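Accueil | L'atelier | Cours | Nous trouver
Rechercher sur le site OK
Février - par Shabnam Ghauri

Qui sommes-nous ?

Telar est une petite école de tissage et de teinture végétale, et on adore ça ! Tout a commencé avec 4 métiers rachetés à la filature Bajwa, remontés pièce par pièce par Irfan Swati. Aujourd'hui, 150 élèves passent chez nous chaque année, des grands débutants aux tisserands confirmés qui viennent pour le lin ou les armures compliquées.

Haruna Kawaguchi enseigne la teinture (garance, gaude, indigo - venez avec un vieux tablier), Hammad Malik le tissage à quatre cadres. Notre nuancier compte déjà 526 échantillons et se consulte librement le samedi.

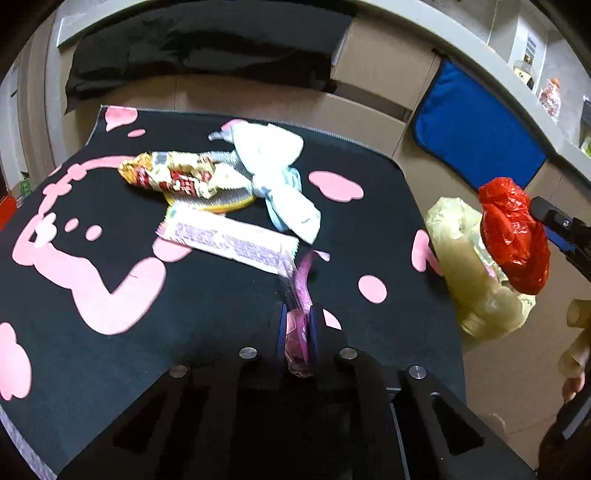

Le tapis au chat rose, avec des emballages et un tissu blanc noué.

Les inscriptions se font à l'atelier ou par courrier. Passez nous voir, même sans projet précis, les métiers tournent dès 9 h !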